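Rinach: A Practice Kit for Robot Hands

What the kit is

Rinach is a computer program made by a company called Flindix. It lets students teach a robot to pick things up without owning a robot. Everything happens in a simulation. A simulation is a copy of some part of the world, drawn and worked out by a computer. The robot, the table and the objects exist only on the screen.

The classroom version is meant for ages 10 and up. It runs on an ordinary laptop and comes with 4 practice tasks. One license covers up to 500 saved practice runs.

How a practice run works

Each run starts with a table, a few objects and one goal. In the first task the goal is to put a paper cup into a bin. The student moves the robot's arm with the arrow keys and opens or closes the hand with the space bar. The program saves every movement as a list of numbers. One number might be how far a finger is bent. Another might be how far the elbow has turned.

Picking up a cup is easy for a person. For a robot it has to be split into 3 stages: reach, grip and place. During the reach stage the hand stays open and turns its palm toward the cup. The fingers go on one side and the thumb goes lower down, with a gap between them wide enough for the cup.

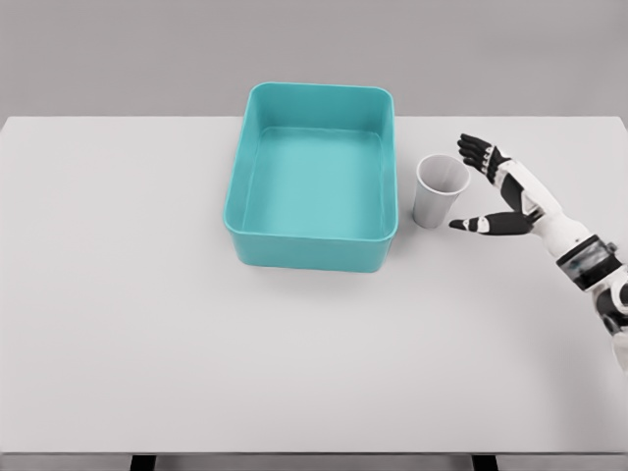 Why the hand stops before it touches

A cup that gets bumped can tip over or slide. Rinach works out the push of each finger on the cup, so a careless reach fails on the screen much as it would on a real table. The student lines up the hand first, then closes it slowly. Closing too hard is marked as a crushed cup, and the run ends.

What the computer learns

When enough runs are saved, the student presses Train. The program looks through the lists of numbers for patterns, such as how the arm usually moves when the cup is near the bin. It then tries the task alone. Lemlem Tefera, who wrote the task guide, trained her sample robot on 531 runs using the full version - the classroom license does not go that high.

A robot trained only on upright cups may do badly with a cup lying on its side. Students can move the cup between runs to give the computer more to learn from.

What is missing

The simulated cup is always empty. There is no water in Rinach, because liquids take a lot of computer power. The table never wobbles and the light never changes. Shahram Bagheri of Flindix says an uneven table is planned for the next update, due in June.

Sound is off when the program is first installed. It can be turned on in the Settings menu, under Classroom.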